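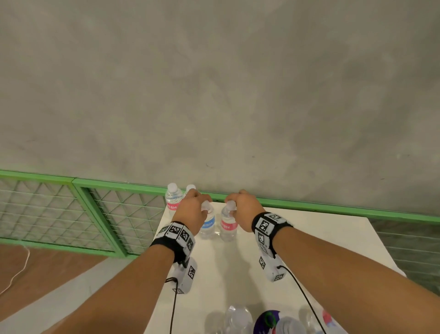 Our project looked at how sound moves inside big buildings, and why some rooms make it so hard to follow what a person is saying! We picked the topic after a talk at the Tornthorpe hall in August, where half the class missed most of the words. Bare concrete was the first thing we wanted to learn about. A large smooth gray wall like the one behind the green railing gives sound very little to sink into, so most of it bounces right back into the room. Add hard floors and a high ceiling and you get a long echo.

Method

We clapped two wood blocks together at 21 spots in the hall and recorded each clap on a phone. Then we used a free sound program to measure how long each echo took to fade. We did the whole thing twice, first with the hall bare and then with heavy curtains hung along one side (borrowed from the Sotelo drama room, thank you!). The test tone for the second part was 1,000 Hz.

What we found

The curtains made a bigger difference than any of us guessed. The echo got shorter at every spot, and the corners changed the most. Speech was much easier to follow from the back row, which was really exciting to hear for ourselves.

Problems

Wind noise spoiled some claps near the doors and we had to redo them. Next time we would like to try low notes too, because our curtains did very little for the hum of the fans.

Report handed in 10/3/18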